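3.2 Upkeep of the hand-held gripper

The Sireo gripper is a two-finger tool with a passive linkage on each side. It is carried by the operator during recording, and the same finger set is later bolted to the arm of the Platard cell, so any wear picked up in one place shows up in the other. Most of the faults we logged over the study came from the pivots. The motor, the camera and the wiring gave far less trouble and are covered in Section 3.4.

Each finger turns on pivot screws with hex sockets. A screw that has backed out by half a turn lets the finger rock sideways, and the tips then meet at a slight angle. On stiff objects this makes little difference. On cloth it matters a good deal: a single layer slides out between the tips, or the fold is taken by one edge only and drops when the operator lifts. For this reason we checked the tool on cloth before each block of recordings, in the same homes where the recordings were made.

The check has one step. The operator picks up a loose garment or towel from a bed or a chair, closes the fingers, and holds the tool level with the screws facing the camera. The tips should close on the fabric without crossing. Figure 4 shows the tool in this position over a bed, with a blue cloth between the fingers. 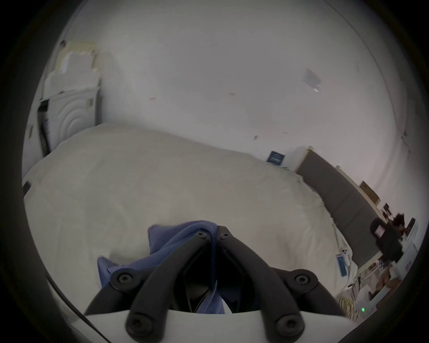 3 min read

Figure 4. Gripper closed on a piece of cloth. The pivot screws are on the black linkages; the white mounting plate is at the bottom.

If the tips cross or the cloth slips, the tool is taken out of use and the screws are reset. The order is fixed. The lowest joints are tightened first, then the middle joints, and the tip screws last. Working from the tips down leaves the slack at the base, where it is hardest to feel by hand. A screw is turned until the finger stops rocking and then backed off slightly so that the linkage still falls open under its own weight. Thread lock is put on the lower and middle screws. We leave it off the tip screws, which have to come out whenever the finger pads are changed.

Loose fabric can also work its way down between the arms toward the mounting plate. When this happens the operator opens the fingers fully and draws the cloth out upward. Pulling it sideways drags threads into the lower joints, and we twice had to strip a linkage to remove lint wound around a screw. After the second case, Gilang Hartono added a brush-out of both lower joints to the end of every block.

Pads were replaced after 900 closures and the full linkage was taken apart, cleaned and regreased every 7 blocks. Across the 1,332 recordings kept for training, the tool was pulled for loose screws on 3 occasions, all before thread lock was adopted. Itzel Ochoa kept the service log and marked any recording made between the last good check and a failed one. Those recordings were reviewed by hand and left out where the tips were visibly out of line.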